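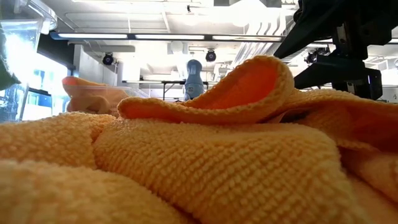
4. Setting up a confidential tip line

Home Contents Previous Next Contact

Last updated: 29 Jul 2025

This section covers setting up a tip line in Telmont for a newsroom that takes documents and messages from confidential sources. You need an administrator account. Reporters don't need to be signed in while you do it.

Read section 3 first if your newsroom still forwards tips to a shared email inbox. Turn that forwarding off before you begin, or copies of new tips will keep landing in the mail archive.

4.1 Create the line

1. Sign in as an administrator and open Intake.
2. Choose New line. Give it a plain name that readers will recognise, such as the name of your paper. Don't use the name of a story or an investigation.
3. Under Recipients, add at least two people. A line with one recipient can't be published.
4. Under Contact details, leave Ask for name and Ask for phone set to Off. Sources can still type a name in the message if they want to.
5. Choose Save as draft.

Note: The line name shows in the browser tab on the source's computer and can't be changed once the line is published. If you make a mistake, close the line and start another.

4.2 Set what is kept

Anything your newsroom stores can be asked for in a subpoena, a production order or a search warrant. Settle these settings with your editor and your lawyer before the line opens.

6. Open the draft and go to Records.
7. Set Message retention. The default is 33 days. The shortest period is 7 days.
8. Set Access log to Minimal. This keeps the recipient's name and the date a message was opened. Full also keeps the time, the device and the network address of each recipient.
9. Set Attachments to Strip on arrival. Telmont removes author names, edit history and location data from common file types. File types it can't clean are held in a separate folder and marked with a grey flag.
10. Choose Save.

Caution: Don't shorten retention or delete messages after you have received a legal demand, or been told that one is coming. Doing so may be an offence. Use Hold instead (see 4.4) and call your lawyer.

Caution: Strip on arrival doesn't change what is written or printed on a page. Printer marks, staff numbers and handwriting stay in a scan. Check every document by eye before you publish any part of it.

4.3 Add recipients' keys

11. Ask each recipient to open Telmont on their own work computer and choose My key, then Create.
12. Have the recipient read the 15-character check code to you in person or over the phone. Compare it with the code on your screen.
13. If the codes match, choose Confirm. If they don't, choose Reject and ask the recipient to create a new key.
14. Repeat for each recipient.

Don't send check codes by email or chat. A recipient who loses a key can't open older messages, and Jalosar can't recover them. The second recipient can.

4.4 Legal holds

A hold freezes a line as it stands. New messages still come in, but nothing is deleted until the hold is lifted.

15. Open the line and choose Hold.
16. Enter the date of the demand and the name of the person who received it.
17. Choose Apply. All recipients see a red bar at the top of the line.

Only an administrator can lift a hold, and a second administrator has to approve it. If you have only one, add another before you publish the line.

Don't type the name of a source, or a guess at one, in the hold notes. The notes are part of the record.

4.5 Test and publish

18. Open the preview address on a computer outside the office network and send a short message with one attachment.
19. Check that each recipient can open it.
20. Delete the test message and choose Publish.

The reader page can take up to 2 hours to appear. Put the full address in print as well as online, so that readers can type it in without searching for it.

Lines made before the October release still use the older Records page, where Access log is called Activity. To move one across, write to Lotte Verschueren at the Jalosar support desk and include the line number. Leave out any message content.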